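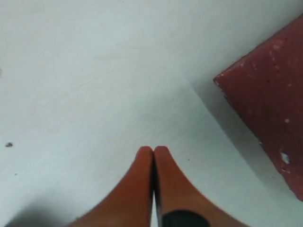

Galerie : le coin des blocs

Le centre de loisirs Flodaddale présente dans cette galerie son matériel de construction. Le lot, acquis auprès de la maison Quaye, comprend 63 blocs rouge foncé. Il est mis à la disposition des groupes inscrits, par séances de 30 minutes, dans la salle Livix.

Le plan de travail
Les blocs se posent sur une surface claire et lisse, où leur teinte se distingue nettement. Chaque groupe reçoit au plus 20 pièces à la fois. Le plateau est essuyé au chiffon doux, sans produit abrasif.

Les blocs de mousse
Le modèle rectangulaire allongé sert de base à la plupart des assemblages proposés aux enfants.
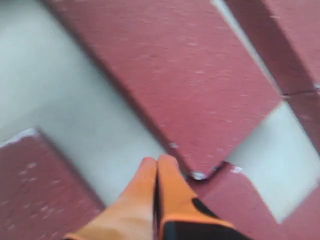 Sa face mate, finement mouchetée, porte de petites éraflures, et un éclat blanc marque l'un de ses coins. De telles traces n'empêchent pas l'emploi d'une pièce ; seuls les blocs fendus sont retirés du lot et signalés à l'accueil.

Les demandes de prêt pour la période de juillet sont reçues à l'accueil du centre jusqu'à 17 heures.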